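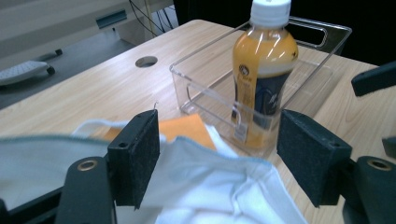
Careers > Operations > Skesholm site > Pick Station Operator

Email this vacancy | Print this page

Pick Station Operator (automated lines), Skesholm

Employer: Cukik
Posts available: 2
Reports to: Lahcen Bennani, shift lead
Reference: 475

Cukik packs mixed household orders for online shops. Bottled drinks, linens, cards and other small goods pass through the same stations. Until last spring every item was picked by hand. Part of that work is now done by robot arms fitted with two-finger grippers, and the operator's job has changed as a result. The posts advertised are for the job in its present form.

What the work consists of

Operators show the system how to handle goods it has not met before. This is done with a hand-held gripper tool: the operator picks up the item, places it in a clear bin or takes it out, and repeats the movement from different starting positions. Each new product needs 50 recorded picks before it is released to the line. Soft goods such as folded cloth usually need more.

The rest of the shift is spent on the line itself. Operators clear stopped picks, check orders against the packing list, change worn foam on the gripper fingers and log faults in Wevau, the station software. Items the arms cannot handle are still packed by hand.

What has changed

Lifting and walking are much reduced. Standing in one place is increased, and so is screen work. Operators rotate between recording, line and hand packing during each shift. No one records for more than two hours without a change of task. Hand grip strain has been reported by some staff using the tool, and a lighter version is on trial.

Pick rates are measured per station. They are not measured per person and are not used in pay reviews. Recordings cover the work surface and the operator's hands. They are kept for training the arms and may not be used in disciplinary matters. This is set out in the site agreement, a copy of which is sent with every offer.

Requirements

- Warehouse, packing or assembly experience
- Able to follow a written procedure and record faults clearly
- Steady hand movements over repeated tasks
- Basic computer use

No experience with robots is needed. Training lasts 31 working days on full pay and is given by Naciri, who maintain the arms.

How to apply

Send a CV and a short note on your previous work to Krisztina Simon in the site office, quoting the reference. Interviews will be held in June and include a practical session at a station.

Contact Cukik Skesholm | © Cukik | Back to top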